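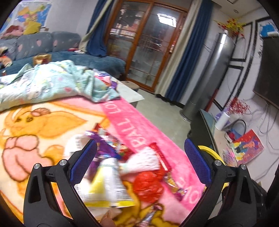

The Case for the Boring Gripper

Posted 22 January 2022

Every gripper I have ever been sold was demonstrated on a cube. Sometimes the cube was red. Once, at a vendor evening in Bramstead, it was a tennis ball, and there was a murmur in the room as if somebody had set fire to the piano.

I have nothing against cubes. A cube is a fine thing to pick up. It has parallel sides, it stays where you put it, and it doesn't make a noise and change shape when touched. My trouble is that I have lived in several houses and never had to tidy away a cube. What I tidy away is candy wrappers. So for the past few months I have been comparing hand-held grippers on candy, packets and trash, in a living room, on top of a plush blanket, and I have come away with opinions.

The first is that the pads matter more than anything else on the tool, and that the spec sheets give them one line. The Brondeo we started with had a lovely controller, a printed manual of 426 pages, and fingertips as smooth as a bathroom sink. It could close to a fraction of a millimeter on a twist-wrapped sweet and then watch it leave. We swapped over to a plain two-jaw linkage with ribbed blue pads, a design so unglamorous that Dennis Catterall, who pays for these things, asked whether it was the packaging. It picked up the sweet. Dennis has been quiet since.

My second opinion is about force, and it will annoy the people at Birkett, who make a very strong gripper and would like you to know it. Strength is what you brag about when you've been testing on cubes. Squeeze a sealed bag of chips with real conviction and you've invented a loud new way to make crumbs. The soft blanket makes everything worse, because half the time the thing you want sinks when you push on it, and the jaws collect a pinch of fleece along with the packet. A strong gripper holds on to the fleece with great loyalty. A weak one lets you open up, back off an inch and try again without dragging the whole bed along.

We logged 1,550 grasps in the first round. I'm aware that a number like that makes an essay look like science, so let me spoil it by saying that Đức Lò did 871 of them and I did the rest, and that his were better. He approaches from the side. I come straight down like a crane in an arcade, and I get arcade results. You could swap every part on the tool and the gap between the two of us would still be the biggest difference in the log, which ought to worry anyone who reads comparison charts for a living.
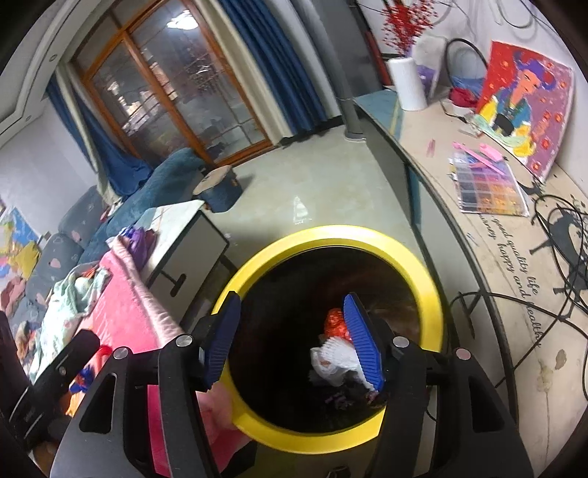

Does the dropping-off part of the job need a different gripper from the picking-up part?

It needs the same gripper and a better view. Most of our bad drops came from opening the jaws too early, and a camera mounted where it can see past both pads did more for us than any change of hardware.

That brings me to cameras, where I hold the unpopular view that the cheap wide one is better than the nice narrow one. The Ponano unit gives a beautiful crisp picture of whatever is directly between the jaws, at the exact moment when you no longer need to be told. The wide one is bent at the edges and shows you half the furniture, and it also shows you where you're going. I've been told the distortion can be fixed in software. I've been told that since July by the same person, in the same tone.

Then there is letting go, which gets no demo time at all. A light wrapper will cling to a textured pad, and the very ribs I was praising four paragraphs ago are the ribs it clings to. I have stood over a trash can opening and closing an expensive instrument like a man trying to get tape off his fingers. Đức's fix is a small flick of the wrist. It works for Đức. Teaching it to an arm is on the list, at item 16, under "cables."

So if you are shopping this year, bring your own junk to the demo. Take a pocketful of wrappers and a pouch of something crinkly, tip them out on the nice white table next to the cube, and ask politely for one of each to be moved to the wastebasket. Bring a blanket too, if they'll let you through the door with it. The Birkett stand wouldn't.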